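Dalen Riding Center: Rider and Tack Check Before Flatwork Lessons
Checked 2 October 2022

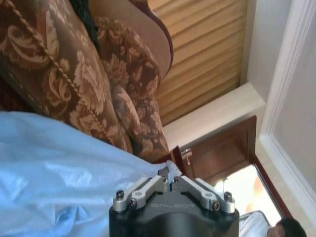

Metal finger linkages and hex screws, with pale blue plastic sheet to the left.

Girth: snug on both sides, buckles level. OK.
Stirrup leathers: stitching sound. Left leather on saddle 13 has stretched. Swap it before the next lesson, as uneven leathers tip the rider's hips to one side.
Stirrup bars: safety catches open and move freely. OK.
Saddle tree: no flex or creaking. OK.
Mounting block: 2 rubber feet missing. Do not use until replaced.
Helmets: straps and shells checked. One small has a cracked shell, removed.
Boots: heel present, sole not worn smooth. Remind riders at sign-in.
Arena footing: deep near the gate. Rake before cantering.
No-stirrup work: walk only until the instructor has watched the rider's seat on both reins.
First aid box: cold packs low, reorder.

Open from June: loose kickboard by the far corner. Still not fixed.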